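Holtham releases Porow felt table mat for food service and small dining areas

October 25, 2022

Holtham today announced the release of Porow, a square felt mat intended for small tables in cafés, staff lunchrooms and serviced apartments. The mat is supplied in grey, with rounded corners, and is sized to leave a margin of bare tabletop on every side.

Porow was developed with the textile finisher Khurana after an internal review, completed in May, of noise and surface wear in dining areas with hard floors. Ceramic plates set down on laminate or painted tops were identified as the main source of both.

The felt is 2 mm thick and has a lightly raised nap on the upper face. The underside carries a thin latex coating that limits movement when a plate is turned or drawn toward the diner. The edge is cut and heat-set, with no hem or binding, so plates placed near the border remain level.

"Most of the testing was done with ordinary crockery and dry baked goods," said Santosh Agarwal, product manager at Holtham. "Pastry flakes are a fair test of a napped surface. They need to come off with a brush or a hand vacuum – if a mat has to be washed after every croissant, it will end up in a drawer."

In the company's abrasion trial, sample mats were subjected to 3000 plate placements with no visible thinning of the felt. Mats may be machine washed at 30 degrees and should be dried flat. Tumble drying is not recommended, as it can distort the corners.

The mat is not rated as a trivet. Cookware taken directly from an oven or element should be placed on a separate heat-resistant stand.

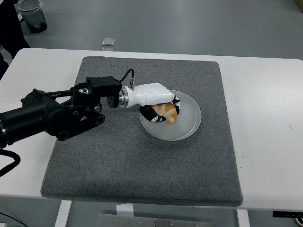 Round white plate and pastry with a grey felt mat on a white table.

Porow will be stocked by Sivcombe, Holtham's distribution partner, at about 62 locations. Orders are accepted by the carton, and a colour card and cleaning sheet are included with each shipment. Trade customers may request a sample through their Sivcombe account representative.

Further sizes – including a runner for rectangular tables – are under evaluation. No release date has been set.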